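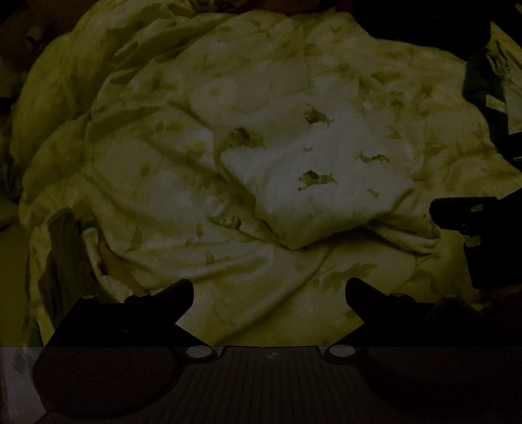
Ticket 2763 - Duvet demos rejected at upload, "pose lost"

Product: Gestton hand-held gripper
Task: bed making, grasp and pull the duvet
Opened by: Hiyori Sakai
Status: closed, workaround in place

Problem as reported

Demonstrations recorded by hand on the leaf-print duvet upload normally, then fail the Condska check with "pose lost". The failure comes when the gripper is brought close to the bunched fabric. Demos on the plain sheet, same room and same operator, are accepted. The job needs 600 good demos by the end of March and the duvet is holding it up.

Checks made

14:10 - Restarted the recorder and repeated the calibration. Passed. Next demo rejected at the same point in the movement.

14:25 - Swapped the memory card and the cable. No change.

14:50 - Opened recording 2181 and stepped through it. Tracking is steady on the approach. Once the duvet takes up most of the view there is very little else to hold on to. The print is pale and repeats, and beyond the bed it is close to black on the right. The darker spots on the raised part of the duvet do get picked up, but they move with the cloth as soon as it is pulled, so the tracker reads the pull as movement of the hand.

15:20 - Asked Rastogi support whether the check could be loosened. They advised against it. A demo with a bad hand path would pass and the robot would learn the wrong pull.

15:45 - Put a floor lamp on the dark side of the bed and stood a printed marker board against the wall behind it. Recorded six demos. Four accepted, two rejected. Both rejected ones had a fast pull at the start.

16:15 - Repeated with a slower pull and a short hold before closing the fingers. All accepted.

Cause

Too little fixed background in view during the grasp, made worse by poor light. No fault found with the gripper.

Workaround

Light both sides of the bed. Keep the marker board in view for as long as possible. Come in at a shallower angle, hold still for a moment, close, then pull slowly. Do not delete the rejected recordings - Zevitmont want them for testing the next tracker.

Still open

The slower pull makes each demo longer. Hiyori to check whether the robot copies the hold as well, and if so whether it can be trimmed before training.

Related tickets
Gripper fingers do not close fully after calibration
Upload stops at 99 per cent on shared network
Pillowcase task: operator's sleeve in view
Marker board not found in low light
How to trim the start and end of a demo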